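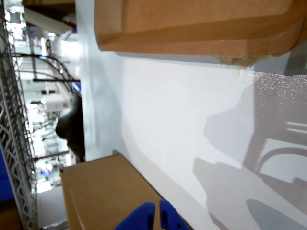
Plikach opens its collection of packing-room examples to outside teams

HASETTI, 2 September 2021 — Plikach today opened Kerko, a collection of recorded robot handling examples, to research groups and small companies that build learning systems. The first part holds 2000 recordings of everyday packing-room work: picking up a roll of tape, turning it, passing it over a carton, setting it down again. It took 240 hours of recording to gather them, and we are delighted to finally share them.

Each recording is guided by a person from start to finish. The operator steers the arm, the robot follows, and the system stores what its camera saw together with the position of the arm and the opening of the gripper. A learning system trained on Kerko gets both halves of the story, the view and the move that went with it.

Tape was an easy choice for the first part. It is round, it rolls away, it can be held by the rim or across the full width, and every place that ships goods has plenty of it. A grip that works with the roll lying flat may be no use at all when the roll is standing up. Operators were asked to try both, and to keep going when a grip slipped. Those slips stayed in the collection, each with a label of its own, and so did the second and third tries that came after them.

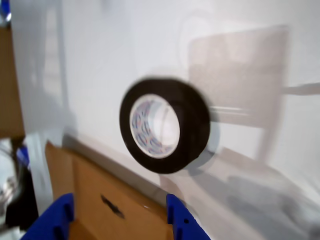

Kaja Mets would have liked even more of the failed tries. A clean pickup teaches the system one way to do the job, she said, but a fumbled one followed by a good recovery teaches it what to do on a bad day, "and a packing room has a lot of bad days." She added that operators got better at the work so quickly that by the second week they had to be reminded to slow down.

The recordings were made by 15 operators, nine of them new to robots. Training took one morning. New operators began with empty cartons, moved on to tape, and recorded their first usable examples the same afternoon. Their style is easy to spot in the data — shorter moves, longer pauses, a wider approach to the object — and we think that variety is one of the best things about the collection.
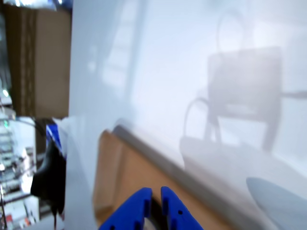 Kerko was never meant to be tidy. Earlier collections used by our own team were recorded against plain matte backdrops, and systems trained on them did badly as soon as they left the lab. For the new one we asked for ordinary surroundings and left the lighting alone. Cardboard turns up close to the fingers, shelves show off to the side, and a shiny white surface can throw back a blurry gray reflection with a loop handle on top, much like a bag. A system has to learn that the reflection is nothing it can pick up. Fast arm movement also blurs the view, and blurred recordings have been kept as long as the arm data is complete.

Every recording was checked by a second person before it went in. Checkers marked the start and end of each grip, noted the object, and sent back anything with missing arm data. The labeling screen was built for us by Ozoliņš and is included in the release, so that teams who add their own recordings can mark them the same way.

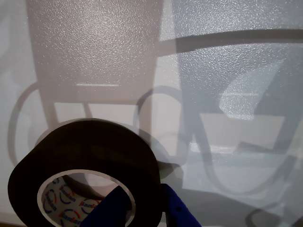

One gripper finger inside the core, one against the outside: a roll of black tape held by its rim.

Work on the second part of Kerko starts later in September. It will cover folding carton flaps and pulling paper from a roll, two jobs our operators have been asking to try since the first week. Teams that would like to suggest objects, or send in recordings of their own, are warmly invited to do so.

Kerko is free for research use. Companies can request a trial copy, with the labeling screen and a short operator guide, from the Plikach office in Hasetti.

Press contact: Kaja Mets, Plikach, Hasetti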